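Sizing by foot length is overdue

Sock sizes in most shops still come in two bands, and the bands overlap badly.
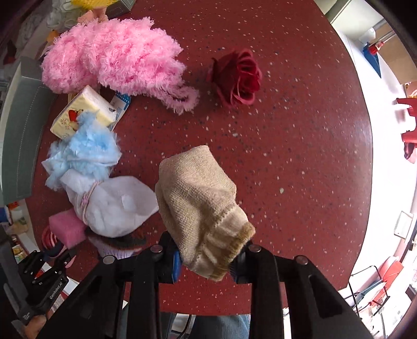
A band covering up to nine shoe sizes relies on stretch to hide the error. Stretch has a cost — a knit held near its limit thins at the heel, and the cuff loses grip sooner. Makers should print foot length in millimetres on the label, measured with the sock unstretched. Skalley already does so for its work range. The objection from Krum Radulović at Trandus, that buyers will not measure their feet, is weak. They measure their waists.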